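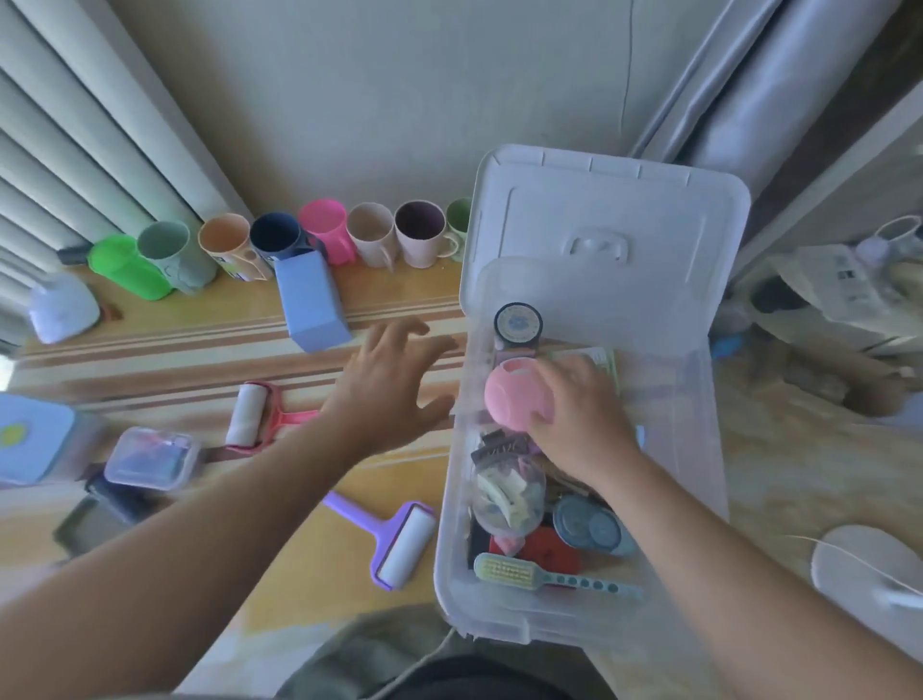
Likcombe House Residents – minutes of the March meeting

Present: Teresa Dunne (chair), Ghizlane El Fassi, Aurelia Mihăilă, Catríona Buckley (minutes). Apologies from Aisling Ní Bhriain, who was in the bath.

1. Last minutes
Agreed, apart from the spelling of Aurelia's surname, which has been wrong for 14 months. Corrected.

2. The bench under the blinds
Teresa reported that the mugs have taken over the back of it. Ghizlane said a row against the wall is tidy by any standard. Teresa said the green one was on its side. Ghizlane said it was resting.
Agreed: plastic mugs may stay until the kitchen shelf is up. One each after that – the rest go to the charity shop.

3. The clear storage box
Hair clips, the round tin and the brush with yellow bristles to stay in the box. Aurelia asked that the clips stay in their jar. Catríona asked who needs two lint rollers. No answer was received, and both were kept.
Lid to be shut at night. Proposal to label the box fell, 2 votes to 2.

4. Shelf
Carrasco quoted $197 to put it up. Momer said $25 but can't say which month. Discussion was long and mostly about Momer. Teresa to call Carrasco again and sound poor.

5. Any other business
Aurelia wants the curtains washed. Noted.

Closed at 9:25 p.m. Next meeting in April, Ghizlane's turn for snacks.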